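Ticket 3233
Project: two-arm folding bench, Unberg shared workshop
Opened by: Tarek Hajji
Assigned to: Sakda Chuensuk
Status: open

Problem
Right gripper stops responding partway through a run. The left arm keeps going. Started after we updated the Kubiak controller in October. A power cycle brings it back for a while, then it drops again. The log shows "joint bus timeout" each time.

Tried so far
– Swapped the power supplies between arms. Fault stayed on the right.
– Lowered the command rate to 800. Runs last longer but still fail.
– New data cable from the controller to the right base. No change.
– Reseated the wrist connector. Got 16 clean cycles, then a timeout.

January 19, 2021 – Sakda
Ran the right wrist through its full range by hand with the log open. Errors come up near the end of travel and clear when I back off. I think it's the short cable inside the wrist, not the controller.
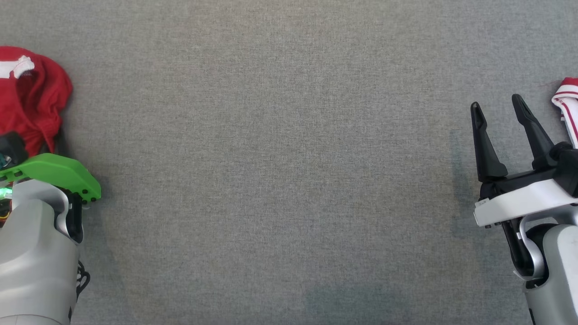

I parked both arms with the right gripper open and left it powered for an hour. No errors at all while nothing moved, so I'm ruling out heat. Wrist travel is limited in software for now. Please don't raise it.

Tarek
Fine by me. I ordered the wrist cable from Tridgate, part 4 on the spares list. Will fit it when it arrives and rerun the same test before we close this.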